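Rivberg 动画配音练习套装使用评测

发布于 4/5/20
分类:配音 / 动漫周边 / 器材

先说这套东西是什么。Rivberg 动画配音练习套装,面向的是想自己在家练动画配音的人,盒子里有一支 USB 话筒、一个桌面支架、一片防喷网、一本台词本,外加一张卡,刮开是练习软件的激活码。软件由 Szalai 做,台词本由 Jekham 编。我买的是标准版,900 元。另外还有一个只含台词本和软件的简装版,200 元,没有话筒。

我从一月开始用,到写这篇时已经用了几个月,基本每天晚上练半个小时到一个小时。之前有一支旧话筒,跟过一个网络社团给同人广播剧配过几个小角色,不算完全的新手,也不是专业的。下面的意见按这个水平来看。

一、话筒

话筒是心形指向,正面收音,背面基本收不到键盘声。插上电脑就能用,不需要装驱动。底噪比我原来那支低,录轻声台词时比较明显。动画里有很多贴着耳朵说的气声台词,以前录这种台词要在后期降噪,降完声音发闷,换成这支以后降噪可以少开一档。

大喊的台词就要小心。话筒上的增益旋钮没有刻度,转起来也没有段落感,全凭手感。我的做法是用修正带在旋钮边上点了两个点,一个是平时说话的位置,一个是喊招式名的位置。不点的话每次都要重新试音,很耽误时间。

耳机监听口在话筒底部,监听没有延迟,但音量偏小。我用的是一副阻抗较高的耳机,推到最大也只是刚够。用普通入耳式耳机没有问题。

线长两米,接口在背面,插头是直的。如果桌子靠墙,线会顶着墙弯过去。配一个弯头的线会好很多,包装里没有。

二、支架和防喷网

支架是金属底盘加一根短杆,放在桌上很稳,拍桌子会有震动传上去。配打斗戏的时候身体难免动,手碰到桌面就会录进一声闷响。我后来在底盘下面垫了一块毛巾,好了不少。

短杆的高度不够。坐着录,嘴要低下来凑话筒,脖子弯着,气是顺不下去的。站着录就完全没办法用。想站着配音的人需要另外买悬臂支架,接口是通用的,市面上大部分都能装。

防喷网是夹子式的,夹在短杆上。夹子的力道偏松,用了几周以后会慢慢往下滑,需要隔一段时间重新拧紧。网本身没有问题,“怕”“跑”“破”这类字喷得不严重。

三、台词本

这是我觉得整套里最值钱的部分。全书一共收了1270条台词,都是 Jekham 自己写的原创台词,没有用现成动画里的句子,所以录了发到网上也不用担心版权。

编排上先按情绪分,再按角色类型分。角色类型包括少年主角、学姐、反派军师、老管家、精灵、机器人、校园路人等等。每条台词前面有一行小字交代场合,例如“隔着门”“刚跑完楼梯”“对方没有在听”。这一行小字很有用。同样是一句“你回来了”,隔着门说和当面说是两种声音,没有场合提示的时候,我自己会下意识全部配成一个味道。

书后面有一部分是双人对话,A 角和 B 角分两栏排。一个人练的时候可以先录 A,再放着 A 录 B。这部分节奏写得不错,有抢话,也有停顿,停顿用方框标出来,方框越长停得越久。刚开始看不习惯,练过几页就顺了。

缺点也有。第一,童声和老年女声的台词太少,少年和少女占了大半本。第二,怪物、动物一类的非语言声音只有两页,而且只写了“低吼”“受伤后的叫声”,没有讲怎么发力。这类声音对嗓子伤害最大,没有讲解就让人练,不太负责。我建议没有人带的情况下先跳过。第三,纸偏薄,翻页声很响。录音的时候翻页一定会录进去,我现在是先拍照存到平板上看着录。

装订是胶装,摊不平,要用手压着。如果出下一版,希望改成线圈装。

四、练习软件

软件的主要功能是对口型。界面左边放一段无声动画,右边是波形和台词,倒数三下开始录,录完以后可以和参考的口型时间轴叠在一起看,差了多少一目了然。

自带的动画片段都很短,画面也简单,口型只有开、合、半开几种。练对口型够用。有人在评论区说画得粗糙,我觉得这个不是重点,国内大部分电视动画的口型也就这几种。

评分功能不建议看。它只按时间对不对得上来打分,情绪、咬字、气息都不管。我试过用完全平的声音念,只要起止点准,分数就很高;认真演的那一遍,因为尾音多拖了一点,反而被扣分。后来我在设置里把评分关掉了,只看时间轴。

导出格式有 WAV 和 MP3。导出的时候默认加一段片尾提示音,要手动取消勾选,每次打开软件都会恢复成默认,这个很烦,已经给 Szalai 写了反馈,回复说会改,到目前的版本还没有改。

软件安装后占的空间不大,我的旧笔记本跑起来没有卡过。激活码只能绑定一台电脑,换电脑要先在旧机器上解绑。

五、和 Skillance 网课的搭配

买套装会送 Skillance 的配音入门课试听,只有前两讲,后面的要另外付费。试听的部分讲的是站姿、呼吸和读本子前的标记方法。讲得清楚,语速偏慢,我是用一点二五倍速看的。

标记方法那一讲可以直接用在台词本上。用铅笔标出换气的地方和重音的地方,配完一遍擦掉重标。我原来从来不标,现在标了以后,长句子中间断气的情况少了很多。

后面的付费课我没有买,没有办法评价。

六、桌面摆放

整套摆开大约需要半张书桌的宽度。话筒放在正前方,平板放在话筒后面稍高的位置,眼睛平视,不要放在侧面,转头的时候声音会跟着偏。铅笔、橡皮、修正带最好有个固定的地方放,找笔的时候椅子响、抽屉响,都会录进去。桌面铺一层布也有帮助,硬桌面的反射声会让人声听起来发空。
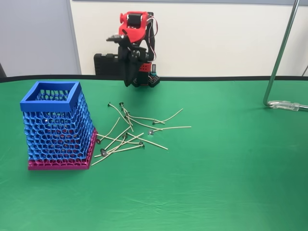 镂空方形笔筒,上蓝下粉,放在绿色桌布上

房间方面,不需要专门做隔音。我是在卧室录,窗帘拉上,衣柜门打开,对着衣服那一面说话,效果就可以接受。空调一定要关。夏天会比较难受,只能录一段休息一段。

七、几个常被问到的问题

手机能不能用?话筒插安卓手机要转接头,我试过可以识别,练习软件没有手机版。

简装版值不值得买?已经有话筒的人,我建议买简装版。标准版里那支话筒单独看并不差,但是支架不够高,多半还要再花钱换。

适合多大的孩子?台词本里没有不合适的内容,识字量够就可以。有几段反派的台词语气比较凶,家长可以先翻一下。

能不能拿来接商业的活?话筒录出来的质量,配网络广播剧的小角色够用,正式的商业项目一般会要求进棚,和用什么话筒关系不大。

八、优缺点

优点:
台词本内容扎实,场合提示写得细
话筒底噪低,气声台词录得清楚
对口型的时间轴直观
台词原创,录音可以公开发

缺点:
支架太矮,站着不能用
增益旋钮没有刻度
软件评分参考意义不大
台词本胶装,翻页声大
童声和老年女声台词偏少

九、评分

话筒:四星
支架和防喷网:两星半
台词本:四星半
软件:三星半
总体:四星

补充一点售后的情况。我的第一片防喷网到货时夹子是裂的,联系 Rivberg 客服,发了照片,对方没有要求寄回,直接补发了一片,四天到。补发的这片就是现在用的,会滑,但是没有裂。

旧的那支话筒我还留着,录双人对话的时候拿来给 B 角用,两个角色的音色能拉开一点。下次更新会放两支话筒念同一段台词的对比录音。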